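Kidwood Reuse Room
Progress report to the Climau Fund, September 2023

Hello again from Kidwood! I know the form says "short summary of activities," and I did try, but there's been a lot going on since the spring report, so get yourself a coffee.

First, the numbers you asked for. We've taken in 981 household items since the grant started and 298 of them have gone back out to families setting up a new home. I'd hoped the second number would be higher by now. Part of the trouble is that people give us what they've got too much of (mugs, mugs, more mugs) and what a family needs on moving day is a mop, a bucket, a broom and something to sweep the crumbs into. So over the summer I changed the plan a little, and I hope you'll be OK with it.

The change is the cleaning starter set. Each set has a broom, a dustpan, a bucket, cloths and a scrubbing brush, all secondhand, all checked over. We've put together 33 so far and every one of them has been spoken for. I'd like to get to 70 by the end of November. The buckets are easy, the cloths are easy, the brooms come in waves. Dustpans are the slow part!

I never thought I'd have opinions about dustpans, but I've got plenty now. What matters is the front lip. If it's straight and sits flat on the floor, the pan goes in a set, even if the rest of it is a bit marked. If it's bent or chipped, you end up chasing the same line of dust across the kitchen forever, and I won't send that home with anybody. The pans with a separate strip along the front get an extra look, because grit likes to hide along the join. Specks and stains I mostly let go after a good scrub. White ones show everything, poor things, and they look worse than they are.

Now the metal bin. You paid for the secondhand sorting bins we got through Simões, so you should hear how they're doing. The big gray one gets the most use by far. I was worried about the sloping sides when we picked it, and I did write in my last report that I thought we'd lose space at the bottom. We do lose some, but small things slide down to where you can see them, and I've stopped minding. It's scuffed down to bare metal on the floor and the coating is flaking on one wall. That hasn't stopped us using it, but I don't want flakes of old paint getting into the cloths, so soft things have their own cardboard box now and the bin is for hard items only.

I did ask for a price on having it stripped and recoated, and it was more than I want to spend out of this grant. I'd sooner rub down the loose edge ourselves and put the money toward shelving. Would you let me know if that's all right? It would mean moving a small amount from "equipment repair" to "storage," and I've left both lines as they were in the budget sheet until I hear from you.

The shelving is from Famomero, by the way, and it's late. They've given me a new delivery date twice. For now the finished sets are stacked along the back wall of the store room with the brooms tied on, and it works fine as long as you don't need the one at the bottom.

Things still to do before the next report: finish the checking sheet (one page, big print, with a line for each item in the set), sort out the mug situation, and put out another call for cleaning things, with dustpans at the top of the list. I've also got the receipts in order this time, I promise. They're in the second envelope.

One last thing on the pans, while I'm asking. If your office is having a clear-out, we'll take any size and any color, and a worn lip strip is worth showing us before it goes in the trash.

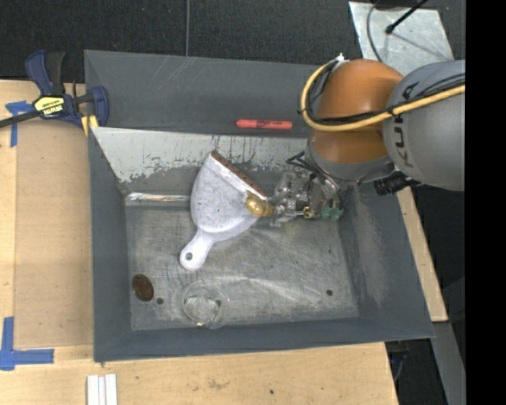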